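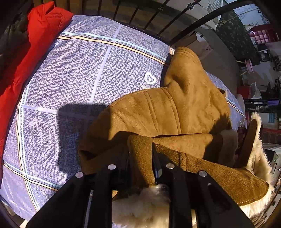
Two winter jackets on a bed, one of them in the gripper.

Can a robot put away my laundry yet? Your questions, answered

Last updated 2024-11-17

Can I buy a machine that folds my clothes?
You can buy machines that promise to. We at Kundano have been testing household robots in a rented house in Grarnville for long enough to have opinions, and our opinion is that you should keep your arms for now.

But I saw a video of one folding a T-shirt.
So did we. The T-shirt was flat, square and alone on a table. Ask to see it done with whatever is on your bed.

Why are jackets so hard?
A plate is the same shape every time you meet it. A jacket dropped on a bed has never been in that shape before and never will be again. The suede one with the shearling lining is a good test: crumpled, with the darker side of the suede showing along one folded edge and fleece coming out at the collar or thereabouts. You know at a glance it's a jacket. Software has to work out which bit is the sleeve.

Surely picking it up is the easy part?
Pinching an edge is easy. Two fingers will do it. The trouble is that most edges are the wrong edge, and if you lift a heavy coat by the wrong edge you are now holding a heavy coat upside down. Tetteh Gyamfi, who runs our trials, calls this "the bat position."

Is the red puffer any better?
Lighter, but it squashes. The machine closes its fingers on a nice fat fold and finds it is mostly air.

How fast are they?
Our best run of hanging up one jacket took just over 400 seconds. That counts from first touch to hanger, and leaves out the two tries before it. My teenager is faster, though she has to be asked more often.

Does the bed matter?
More than we expected. Stripes and busy prints make it harder to tell cloth from cloth, and so does strong sun with a hard shadow across the covers. Elmarie Oosthuizen wants us to test on plain white sheets. I've told her she can come and do my washing.

What can they do well today?
Vacuum a floor you have already tidied. Carry a bin from one end of a shop floor to the other. The Jernov people sort boxed parts all day with very little fuss, and boxes don't have sleeves.

When will this change?
Thandeka Visser says three years. She said that in February of last year as well, so I suppose it could be two by now.

Can I send you a jacket to test?
Yes, but no fringe, please. Write to Teresa Kaczmarczyk at the front desk and put your return address inside a pocket.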